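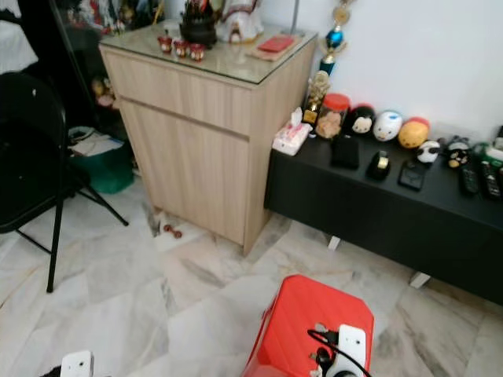 How to Ask Your School for a Fee Breakdown

If you have ever opened your child's backpack and found yet another slip asking for money, you are in good company (I have a whole drawer of them!). Most charges are perfectly fine, but you are entitled to ask what they're for, and asking is easier than you might think.

Step 1. Gather every slip, text and email from this school year and put them in date order. Write the amount and the stated purpose of each on a single sheet of paper.

Step 2. Find the approved fee list. At Widbridge we had to ask for ours at the front office, but Primerthorpe posts its list by the main door each January.

Step 3. Compare the two. When I did this for my daughter, the approved total was 1110 and our slips came to 1313, and the gap was one "lesson materials" charge that wasn't on the list anywhere.

Step 4. Write a short, friendly note to the principal. Mine went like this:

"Dear Mr. Stougaard, could you please tell me what the lesson materials charge covers, and who approved it? I'd be glad to have the answer in writing. Many thanks, Mpho Pillay."

Step 5. Keep a copy, and give the school a couple of weeks. If you hear nothing, send the same note to the district office with your sheet attached, and do hang on to your receipts until the year is over.

Last updated 11/06/2022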